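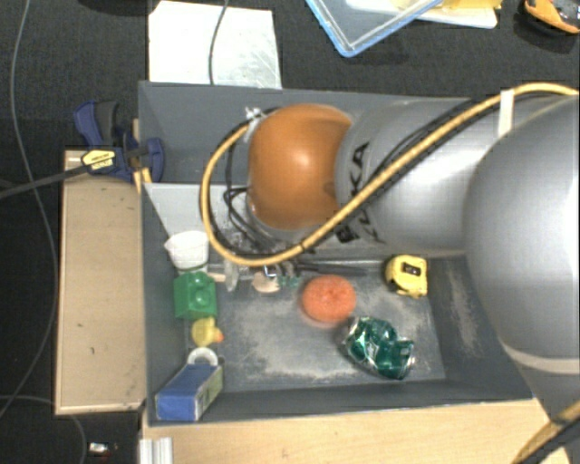 Is the Virima open afternoon worth the trip if you don't work in robotics?

For most people, yes, as long as you get there early and don't expect a polished show.

Reviews > Days out > Technology > Virima bin picking demonstration

Virima holds its open afternoon in March at its workshop in Kornedport. Tickets are £2, paid at the door. The demonstration starts at two o'clock and lasts 90 minutes, with a break in the middle.

The work on show is bin picking. A KUKA arm works over a grey bin of odds and ends, things like a rubber duck, a crushed green can, a tape measure and a toy block. The mix is a good one, as the shapes have very little in common. The staff explained how the arm chooses what to go for first, and they kept to everyday words. I followed nearly all of it.

It is a working set-up and looks like one. The bin floor is badly scuffed and there is cable looped round the arm. I liked that more than the glossy stand I saw in Celtetville last year, where we mostly watched a video.

My complaints are about the room. The hall holds 300, but only the first few rows get a decent view. Sound is poor at the back. The tea stall took cash only and had a long queue at the break. Parking is 200 metres away, up a steep lane.

Questions at the end were answered properly, including a dull one of mine about servicing. Children under eight may get restless in the second half.

Four stars out of five. I would go again, and sit nearer the front.

Related reviews
Barajas model railway day
Celtetville technology fair
Kornedport harbour tour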